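Emell Quilted Puffer Coat, black - pre-owned, one available

Price: $94
Item no. 639

I list a lot of coats here and most of them go up with two lines of text, but I've had a soft spot for Emell for years, so you're getting the long version! They're a small label and they tend to put more hardware on a coat than anybody strictly needs. I love that. If you want a plain black puffer I have a couple from Isby further down the shop, and they're cheaper too.

It's black all over, with horizontal quilting, a stand-up collar with small dark snaps, and glossy dark buttons set double-breasted down the front. Two slanted pockets, right where your hands want to go. 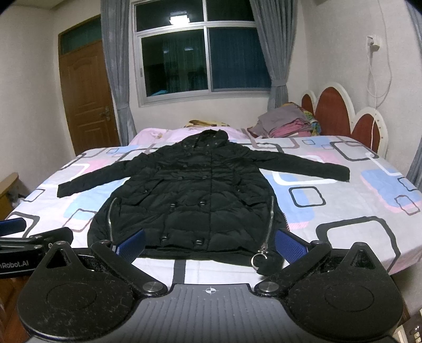 I paid close to $200 for mine when I bought it new (same coat, one size up) and I've worn it four winters now, mostly for standing at bus stops and walking the dog before 7 in the morning. It's warm without making me feel like I'm wearing a mattress. With a thick sweater underneath I still get my arms up to drive, and that was my big complaint with the Feltard I had before.

The zippers are the fun part. There's a silver one curving down each side of the skirt, and the right one finishes in a big round metal ring. I leave mine zipped when it's windy and open them up when I have to sit down for a while - try it in a car and you'll see. The ring does tap against things now and then. My sister can't stand it, I stopped hearing it after a week.

Oh, and the lining has stripes! Just a little surprise when you hang it on the back of a chair.

Fit: tagged medium. I'd call it true to size in the shoulders and a bit generous in the hips. If you're between sizes, go by your shoulders.

Care: cold wash, gentle cycle, zippers done up, then low heat in the dryer with a couple of tennis balls. It takes two rounds to get the filling fluffy again. Please don't iron it.

Shipping: packed flat in a Thaweesak garment bag, out the door within two days. Orders over $300 ship free, so if you're eyeing a few things put them in one cart. Returns are fine for 14 days as long as the tag I pin on is still attached.

Message me if you want sleeve or back length and I'll get the tape out.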